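Sorting and Storing Small Hardware by Thread Size

Posted by Selorm Quartey, 2 Nov 2021

Mixed screws, nuts and washers are slow to work with and easy to misapply. A coarse-thread screw will start in a fine-thread nut and bind after one or two turns, usually damaging both. The procedure below covers a typical home shop quantity, up to 900 loose pieces, and uses hand tools only.

What you need

Thread gauge or a set of known nuts and bolts
Calipers, or a steel rule marked in millimeters
A magnet in a plastic bag
A shallow tray with a rim
Divided boxes with lids that latch
Label tape and a fine permanent marker

Selecting the boxes

Compartment width matters more than the total number of compartments. You should be able to get a thumb and finger to the bottom of each one. Check that the dividers reach the floor of the box with no gap. Thin washers travel under a short divider whenever the box is carried. A tinted or clear box lets you read the contents from the side of a stack. 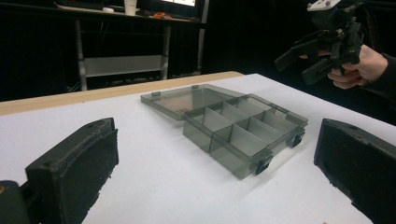

Step 1. Separate by metal

Pass the bagged magnet over the tray. Plain and zinc-plated steel will lift. Brass and most stainless will stay behind, although some stainless pieces show a weak pull after cold forming. Turn the bag inside out to release the steel into a second container. Set aside anything with heavy rust.

Step 2. Separate by type

Make piles for machine screws, wood screws, sheet metal screws, nuts and washers. Machine screws have a uniform shank diameter. Wood screws and most sheet metal screws come to a point. Do not sort by head shape at this stage.

Step 3. Measure diameter

Measure across the outside of the threads, not the shank below the head. A metric screw measures slightly under its nominal size, so a reading of 4.9 mm is an M5. Inch sizes and metric sizes overlap closely in several places. A No. 10 screw (4.8 mm) is often mistaken for an M5. Confirm with a gauge before placing it.

Step 4. Check pitch

Hold the gauge leaf against the threads and look at it with a light behind. The teeth should seat fully with no light showing. If no gauge is available, run a known nut on by hand for 5 full turns. Stop if it tightens before that. The Flandesar pocket gauge we use in the Prustport shop has both inch and metric leaves, but the markings are shallow and need good light.

Step 5. Load the compartments

Place diameters in ascending order from left to right. Put screws in the back row and the matching nuts and washers in front of them. Fill each compartment to no more than three quarters. An overfilled compartment holds the lid up and lets pieces cross into the next one.

Keep 2 empty compartments per box for sizes bought later. Abdul-Rahman Dogbe, who wrote the first version of this page in September, left 5, and this is worth doing if you buy hardware often.
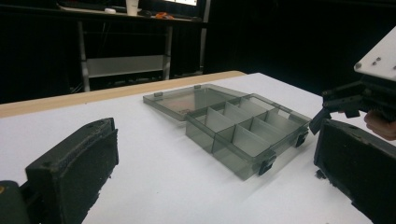 Can inch and metric hardware share one box?
They can if they are kept in separate rows and the rows are labeled. Separate boxes are safer where more than one person uses the shop.

Step 6. Label

Write diameter, pitch and length, in that order: M5 x 0.8 x 20. For inch sizes write diameter, threads per inch and length: 10-32 x 3/4. Put the label on the front wall of the box, where it can be read when boxes are stacked. Wipe the plastic with alcohol first and let it dry.

Step 7. Store

Store boxes flat in a dry place. Add a desiccant packet to any box holding plain steel.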